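Looking after work clothes

Overalls and shop coats last longer if they are washed before the dirt sets. Empty the pockets first, then do up zips and poppers so they don't snag anything else in the drum.

Oil and grease: rub a little washing-up liquid into the mark, leave it for 2 hours and wash as usual. Check the mark before drying. Heat fixes grease, so if it still shows, go round again.

Wood glue: soak in warm water and scrape with a blunt knife. Dried epoxy won't come out.

Metal swarf: shake the garment outdoors, then go over it with a strip of wide tape. Wear gloves for this. 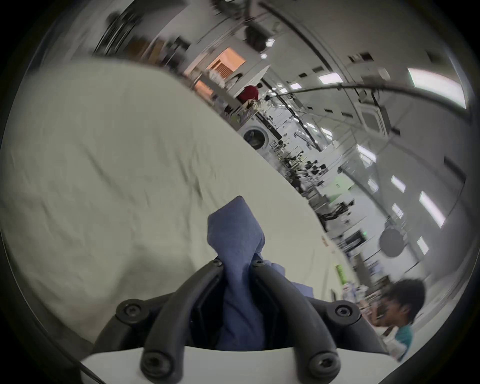
Blue-grey cotton or similar: wash inside out to slow fading.

Don't use fabric softener on anything meant to soak up liquid. It coats the fibres and the cloth just pushes spills about. The same goes for cleaning rags and tea towels.

Badly soiled items should go in on their own. Half a drum is plenty. For water, 300 ml of white vinegar in a bucket makes a good rinse for clothes that smell of cutting fluid. Never mix it with bleach.
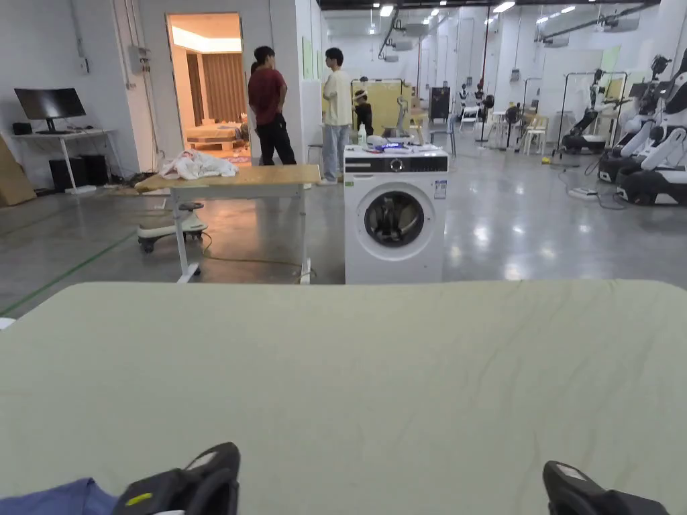
Barbu Workshop – Stores and Laundry

Washing machine care

Wipe the door seal after the last load and leave the door ajar overnight. Pull out the detergent drawer once a month and scrub it with an old toothbrush. Run a hot empty wash at the same time.

If clothes come out with grey streaks, use less powder. Most people put in too much.

Spin speed: 1,000 is enough for overalls. Anything faster sets creases in heavy cloth.

Clean the filter every December and June. Put a shallow tray and a towel under the flap before you unscrew it.

Spare tape and gloves are kept by Sólveig Damgaard in stores.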